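Open day at Fidlow: an afternoon with the hand-held grippers

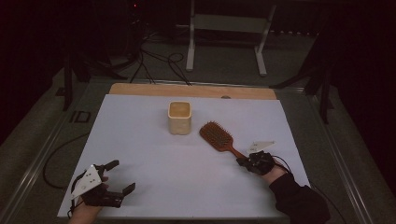

Vol. 2, p. 17

I have been to enough automation open days to know how they go. There is coffee, there is a man with a clip-on microphone, and there is an arm behind a fence that picks up the same part until everyone drifts off toward the sandwiches. Fidlow's invitation promised "robots that learn from people," which I have now read on so many invitations that I no longer see the words. I went anyway. It was December, the drive was short, and two of our members had asked whether the place was worth a group trip.

The company has the back half of a building it shares with Pallent, who make shelving. You sign in at Pallent's front desk and walk past a lot of shelving. Hsiu-ying Huang met our group at the inner door at 2 p.m. and took us straight to the demonstration room, skipping the company history, for which I was grateful.

There was no robot arm in the demonstration. What we got was a person at a table with a gripper in each hand, doing small household chores on a white board. A cup, a hairbrush. The grippers are black, with short jointed fingers, and each carries a white triangular plate with dark dots on it. The dots let the cameras work out where the gripper is and which way it is tilted. Cables run off both sides of the table. Every movement gets recorded, and the recordings are used to train a program called Kwan, which will one day drive a real pair of arms to do the same job.

I watched the brush being taken by the end of its handle and thought: well, that is the hard way to pick up a hairbrush. I said so. Huang agreed and said they want the hard ways too, so the program sees more than one approach. A fair answer, though it is also the answer I would give if I had been asked the same thing all morning.

Ching-wen Tsao, who runs the recording sessions, gave us the numbers. They have 517 usable recordings of the brush so far and want 700 before the next round of training. A good operator can get through up to 290 tries in a shift. I asked what share of those are thrown away and got a longer reply than I wanted, about cables snagging and plates being turned where the cameras lose them, with no figure at the end of it. I asked again in the corridor and was told it depends on the operator. I'm sure it does.

Visitors were allowed a turn. I am not clumsy, and I found it miserable. You feel the squeeze in your own fingers but nothing of what the tips are touching, so you either crush the thing or drop it. My cup went over twice. A woman in our group who does upholstery for a living had it standing where she wanted at the first go, and Tsao asked if she was looking for work. I believe he was only partly joking.

That stayed with me more than the technical talk did. The skill on show was human from start to finish. I don't say that to be rude about it, and the people at Fidlow never pretended otherwise when asked directly. But the invitation said robots, the banner in the hallway said robots, and the one robot we were shown was on a laptop, in a video of the Honden arms putting a brush on a tray. The video ran at several times normal speed. I asked to see it at the real speed and Huang played it for me, which I give her credit for. It takes patience. The arm stops above the brush, seems to reconsider, comes down, misses, and tries again. It does get there.

Would it manage a different brush? A wet cup? Somebody asked, and Tsao said different objects were planned for the spring. Would it manage in a kitchen with the light coming in sideways? Also planned. I wrote "planned" in my notebook enough times that I started using a P.

Practical matters, for anyone thinking of going. Parking is behind the building and you need to give your plate number at Pallent's desk. The demonstration room is kept dim, so bring your glasses. Groups over a dozen get split. The coffee was good and the biscuits were gone by three.

My advice on the group trip is to wait until the Honden arms are in the room and plugged in. I have asked Huang to write to us when they are.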